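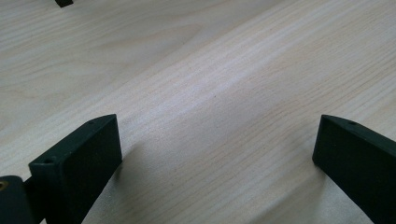 Third coat of the water-based hardener went on the Davville test boards this morning, and the first two coats have been bothering me enough to write it down. The recipe sheet from Nivska says to let each coat stand for 2 hours, then rub back lightly. I did that with the first board and the pad clogged straight away. Pale wood makes it hard to judge. With grain this fine, and light coming back off the middle in a bright slanting band, the streaks wash out just where I want to read the surface, and the greyer parts towards the edges look like a different finish altogether. I have stopped trusting my eye under the window and now check with a fingertip and a torch held low.

Boards are numbered on the back in pencil. 1 to 4 have the hardener straight from the tin. 5 to 8 are thinned with tap water, one part in ten. Board 6 got a drip down one side which I missed until it had set, so ignore that side.

Workshop was at 65 per cent humidity when I opened up on Monday and 22 degrees by lunch. I had the fan heater on for part of the morning and that may have skinned the first coat over. Heater stays off from now on.

Rubbing back: the grey pad is too coarse for this. It left scratches across the grain on board 2 that still show under the second coat. Changed to the white pad from the Fascombe box, used dry, and it gave a fine powder with no dragging. There are only a few white ones left. Need to order more before the table tops come in.

Tin weighed 237 grams less at the end than at the start, for all eight boards, two coats each. That includes whatever is stuck in the brush. I should have weighed the brush.

McKinnon want the tops dead matt — the sheet they sent only says "low sheen", so I will take them board 3 and board 7 and let them choose. Seven looks flatter to me but it also feels rougher.

To do: cut board 2 back to bare wood and start again. Hot mug test on 3 and 7 at the end of the week, once they have had time to cure. Label the thinned tin.

Posted in May by the finishing bench

Comments (3)

We leave ours overnight between coats when it's damp. Slow but the pads last.

Did you raise the grain with a wet cloth first? Might be why 7 feels rough.

There is another box of white pads under the sink, behind the gloves.

Contact the workshop | © Davville Joinery Workshop | Back to top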